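How to clean small dark specks from a light gray-white table top?
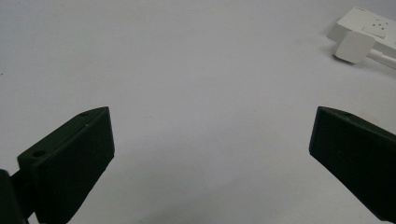

Asked by Rozália Bodnár, March 18, 2026

I have bought a used desk for my small work room, and I would like to make it nice before I put my things back on it. The previous owner was using it in a copy shop, so I suppose it had a hard life. The top is smooth and of one light color, something between gray and white, and from far it looks good. When I come near I see tiny dark specks on it, and one small mark close to the left edge which disturbs me the most. My power strip is white and lies directly on the top, so every dirty point looks even darker beside it.

What I tried until now: warm water with dish soap, two times, with a soft cloth. After this I tried a glass cleaner. The surface became less greasy under my hand, but the specks stayed the same. I can not feel them when I move my fingernail over them, or maybe a very little. I do not know the material of the top. There was a sticker under the desk with the word Nitier and the number 174, but I could not find any care instructions for it.

My questions are these. Can I use a melamine sponge, or will it make a dull place? Is alcohol safe? And is it possible that these points are a part of the surface and I am cleaning for nothing? The desk is 77 cm deep, so a new top in this size is not easy to find here, and I don't want to ruin this one.

Thank you in advance for every advice.

3 answers

Answer by Győző Bognár

I had a similar desk and I made some mistakes with it, so please go slowly.

First find out if it is dirt or damage. Put a strip of clear tape on one speck, press it well and pull it away. If something comes with the tape, it was lying on the surface. If nothing comes, take a cotton bud with a little rubbing alcohol and hold it on the speck for a few seconds, then turn it without pressing. Look at the cotton. A gray or brown color on it means you can continue this way. Ink and printer toner can look just like small dark points, and in a copy shop I would expect both of them.

Before the alcohol you should test on the underside or at the back edge, in a place that stays hidden. If the top is painted or lacquered, alcohol can make it sticky or cloudy. Wait until it is fully dry and then look at it from the side, against the light. Unplug the power strip and carry it away from the desk before you bring any liquid.

About the melamine sponge: it works, but it is a very fine abrasive. On a matte top you may get a shiny place, and on a shiny top a dull one. I used it on mine in November and I can still find the spot when the lamp is on. If you must use it, make it wet, press it out, and do only three or four light movements. Then stop and look.

If the cotton stays clean and the tape too, I would believe the specks are in the material or they are very small chips. Then it is better to leave them alone.

Answer by deskandlamp

Baking soda paste. Mix with water, leave 10 min, wipe. Worked on my kitchen counter. Or just put a big desk pad over it, you will cover the most of it anyway with keyboard and so on.

Comment from Győző Bognár: Baking soda is also abrasive, please be careful with rubbing it. To leave it and wipe softly is okay.

Answer by Useo

If it is glue from old labels, a drop of cooking oil softens it, then dish soap to remove the oil. Do not use acetone, I have seen it eat a plastic edge band completely.

Comment from Rozália Bodnár: Thank you to all. I made the tape test on five points and two of them came away. With alcohol the cotton became gray on one more. The mark near the left edge did not change, so I think it is a small chip. I will put the pencil cup there.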